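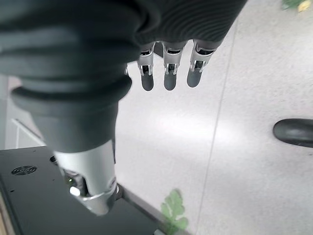
The Drormont video doorbell lock arrived at my house in July, two weeks after somebody strolled up the porch at 4 a.m. and relieved us of a patio heater. The police report took ten minutes. The officer, a patient man with a cold, asked whether we had cameras, and I said we had a sign that said we had cameras. So I bought the lock. It comes with a knit-look cover you pull over the housing in winter, dark gray and bunched up in thick folds, much like a sleeve sagging over metal fingers, and it makes your front door look as if it has put on a sweater to answer itself.

Installation is claimed to take up to 77 minutes. Mine took an afternoon and a second trip to the hardware store, partly my fault. The screws are good. The instructions were written by someone who has heard doors described.

Once it's on, the thing works. The bolt throws with a solid clunk, the picture is sharp out to the sidewalk, and the night view is clear enough that I can now identify every raccoon in Bukuvdale. You pick your own entry code, and it refuses the obvious ones. It turned down 1788, which I had chosen for reasons of my own, and called it "weak." I thought that was a bit personal.
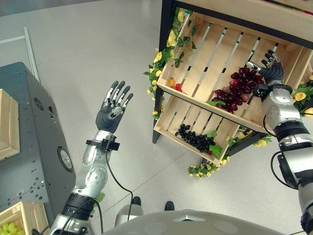
The alerts are where it loses me. Out of the box it reports motion, and motion includes moths. In the first month I got 606 notifications, one of which was a person, and that was Merike Ramanauskas from across the street returning our ladder. She got the siren. She has been very nice about it - nicer than I'd have been - but she texts before crossing the road now.

You can turn the sensitivity down, three menus deep, under "Lifestyle." Do that before anything else.

I also tried the older Stillum model, on loan from my brother-in-law Cauã Rezende. It's uglier and the app looks like a tax form, but it left the moths alone. If you only want a decent bolt and a record of who was on the porch, get that one. The Drormont has the better camera and the better clip export, and the officer did say clear footage helps them.

Battery life has been fine so far. Customer service answered on the second try and called me Gough, which is the name of my street.

The heater is still missing.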